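Last updated: December
Filed under: Home Furnishing > Course Texts > Upholstery and Fabrics

Chapter 4: Plain Weaves and Soft Edges

Grey cloth is a wonderful place to begin.

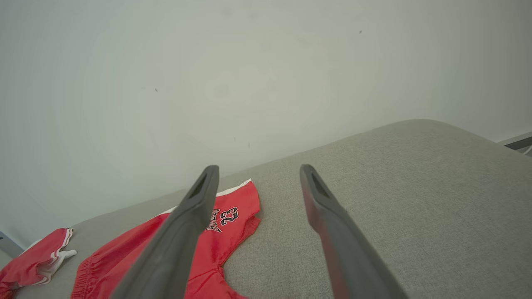
Most students arrive wanting velvet, big prints and deep buttoning, and we will get to all of those! But a light grey cover in a fine weave teaches you more in one afternoon than a whole rack of patterns. With no print to distract you, every choice the upholsterer made is there to be read: how tightly the cloth was pulled, where the padding thins, how the back edge was rounded over.

Run your palm along a rounded edge and you'll feel why this shape has lasted so well. It is kind to the arms and neck, it lets the cloth turn without a hard crease, and next to a pale wall it gives a room a gentle line (paint and fabric close in tone, but never quite the same in texture).

Amândio Valente, whose workshop notes from Vilela run all through this book, used to hand beginners a swatch and a lamp and leave them to it. Tilt the lamp low and the weave jumps out at you. Folds darken, flat areas go quiet, and any slack shows at once. Try it before you read section 4.1, and keep your swatch for the rub test on page 74.

By the end of the chapter you should be able to name a plain weave by touch, measure a curved back for a new cover, and work out how much cloth to order. Zulmira Neves's cutting chart is on page 32 if you need to refresh your memory of seam allowances.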